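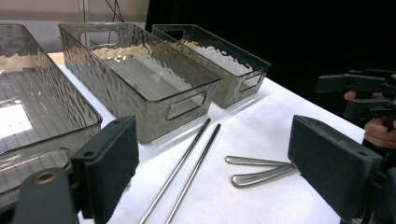
Does the Irkside gripper pair need recalibrating every time the finger pads are swapped? Only if the closed gap reads differently afterward, and in our log it rarely does.

Irkside hand-held pair, setup and upkeep notes
Part of the Tuvetbridge tabletop sorting set

What these notes cover

One station, two hand-held grippers, one table. The notes say how we set the station up, what we check, and what we do when a check fails. They also go with the 315 recordings made on it, so anyone training on those can see what shape the tools were in. If you want a general guide to building a station, look elsewhere. Half of what follows may be particular to our table.

Table setup

White top, dark backdrop behind. The sorting task uses see-through gray bins with a rippled surface, plus long metal straws and stainless steel utensils. Start with the bins spread out and the utensils on the table in front. Do not line everything up neatly. An early draft of the protocol asked for a fixed grid and we dropped it, as the recordings all came out looking alike.

The bins throw bright reflections. The Moldovan lighting notes claim a diffuser fixes this. Ours made the table dimmer and left the reflections where they were. We took it down and would want to see a side-by-side before trying another.

Before a session

Close each gripper fully and look at the pads from the side. They should meet flat along the whole face.
Try every screw on the finger blocks with the hand driver. Snug is enough.
Open and close each gripper 3 times and watch the width reading come back to the same value.
Wipe the lens with a dry cloth.
Record 2 short test clips, one per gripper, and play them back before going on.

The checklist that came with the Iltness parts kit has a longer warm-up routine. We ran it for a month and could not find anything it caught that the list here missed.

Pads

Replace them after 75 recordings or when the face looks shiny, whichever comes first. The number is a habit, and we have no wear data behind it. Change both fingers together. A new pad facing an old one shuts at a slight angle, and thin items like straws roll out of it.

Common faults

Width reading drifts during a session: usually a loose finger block. Tighten, then repeat the open and close check. If it still drifts, recalibrate from fully closed.
Gripper feels stiff near the end of its travel: clean the slide. Do not oil it. Oil found its way onto the pads once, and we threw them out.
Tracking jumps: check the lens first. Software gets blamed for this a lot – in our log it was mostly fingerprints.

Known limits

Drift was written down by hand and only from March on. Earlier recordings may include some, and the files carry no flag for it. All of the tasks use shiny or see-through items, so a policy that does well on them may do badly on cardboard or cloth. We have not tested that. We also have no evidence that results carry over to a motor-driven gripper with the same fingers – treat any claim that they do with care, including the one in our own first release note.

Changes

Second release: pad interval added, diffuser step removed, fault list rewritten.
First release: initial notes.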